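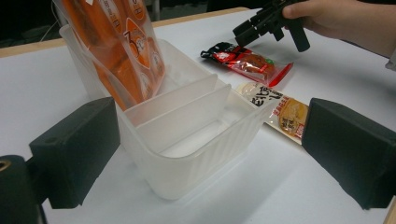

Según Pomavero, el megáfono Drinar 32 «se oye hasta en el rectorado, que es donde menos ganas tienen de oírlo». La reseña nos llegó con cuatro estrellas; la quinta se la guarda hasta que bajen las tasas.

Drinar 32 – Megáfono de mano para marchas, asambleas y sentadas
Marca: Drinar
Referencia: 97-B
Precio: 32 €
Disponibilidad: en stock. En octubre, con el inicio de las protestas de curso, conviene pedirlo con tiempo.

Pensado para campus grandes y reivindicaciones largas. Alcance de 300 metros en espacio abierto, algo menos si la facultad es de hormigón y bastante menos si el decano ha cerrado la ventana. Funciona con pilas, no incluidas, como tampoco va incluida la beca.

Características
Potencia: 13 W
Correa regulable para el hombro
Micrófono extraíble con cable rizado
Botón de sirena, que recomendamos no dejar al alcance del sector más entusiasta de la asamblea
Grabación de un mensaje en bucle, útil cuando el lema es bueno y la garganta ya no

Qué trae la caja
Megáfono, micrófono, correa y un manual en cinco idiomas que se contradicen solo en dos.

Alquiler y préstamo
Las asociaciones de estudiantes pueden alquilarlo por 13 € la jornada, con fianza. Si la marcha se alarga hasta la noche, se cobra una sola jornada – tampoco somos el servicio de matrículas.

Accesorios compatibles
Funda impermeable Sider
Brazalete reflectante Benedetti para el servicio de orden

Devoluciones
Se admiten durante 32 días, con la caja original y sin pegatinas. Las pegatinas de Sider salen con agua tibia; las de las elecciones a claustro, no.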